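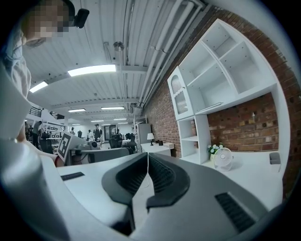
4. Rules we ended up keeping

Last updated: April 2021

I'll admit I wrote the first version of our collection rules in one evening, and it showed. It ran to several pages, and when Fadwa Alaoui asked the operators at our Welton site which rules they could repeat without looking, most of them came up with the one about charging batteries. So we started over, and this section covers what survived (and a couple of things I still argue with Keyvan Bakhtiari about).

The first rule is about people in the background. We record in shared rooms, with desks and walkways in use, and a wide lens on a handheld gripper picks up far more of a room than the operator has in mind when reaching for a cup! Anyone who could be in view gets told before the session starts, and faces are blurred before a clip leaves the local drive. We used to blur at the end of the month. Please don't do that. By February we had a backlog of 884 clips that no one could share, and Jhair Tello spent most of two weeks digging us out.

The second rule covers markers. If a fiducial marker is part of the setup, it gets checked at the start of each session and again after any break, and if it has been moved, you start a new session. King-fai Tsang wanted a tolerance here, a couple of degrees of tilt or so, and I see his point, but in practice people were bad at judging it by eye and a fresh session takes three minutes.

The third rule is the boring one: reject early. Of the 3,575 clips we logged, 3,302 passed review, and we kept the rest along with a short note on why each one failed. Those notes are how we learned that our sites disagreed about what a finished grasp is (Birthorpe stopped recording at contact, Bedoya waited for the lift). We settled on the lift. Zoila Quispe rewrote the definition in plain words, and it is now printed on the session sheet, as shown in Figure 3.

Figure 3. Wording on the session sheet: "A grasp is finished when the object has left the surface and the fingers have stopped moving."

We haven't solved drift between operators. The Prokley team pairs each new person with someone experienced for the first day, and I like that a lot, though we have no numbers on it yet. For now it stays in the document as a recommendation.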